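Hiltine Maple Board, Large

Bread boards have become very clever lately. They fold, they drain, they come with an app. The Hiltine is flat and made of maple, and it intends to stay that way.

Finished with food-safe mineral oil. Expect to re-oil it every 30 days, or whenever guilt sets in. Hand wash only. The dishwasher will turn it into a very expensive potato chip.

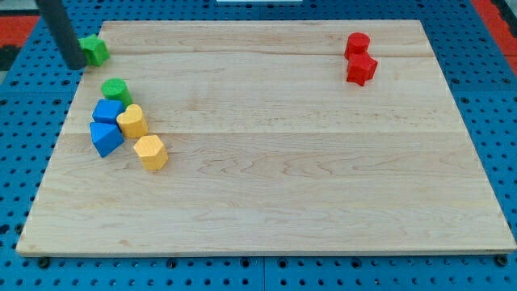
Photo: Tralden Kitchen Supply

Weight: 3 kg
Care: mineral oil, sold separately, naturally
Price: $110
Item no.: HT-38

Ships from our Colladis warehouse, which closes for inventory the first week of July and answers no phones during that time. Returns are accepted on unused boards. We can smell onion.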